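From: Séverine Leblanc
To: Memport list
Date: 22 April 2020

Panagiotis Tsakiris wrote:
> Did the wrist view help the Norari policy near the slatted grille?

Dear Panagiotis,

It helped. We trained 2 versions on the same 1000 demonstrations, and the one with the wrist view stopped closing too early.

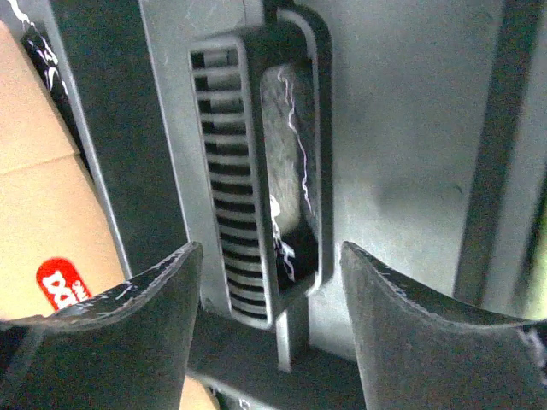 Do we need new demonstrations for the wrist view? The February set is enough.

I will send the tables when Baptiste is free.

Regards,
Séverine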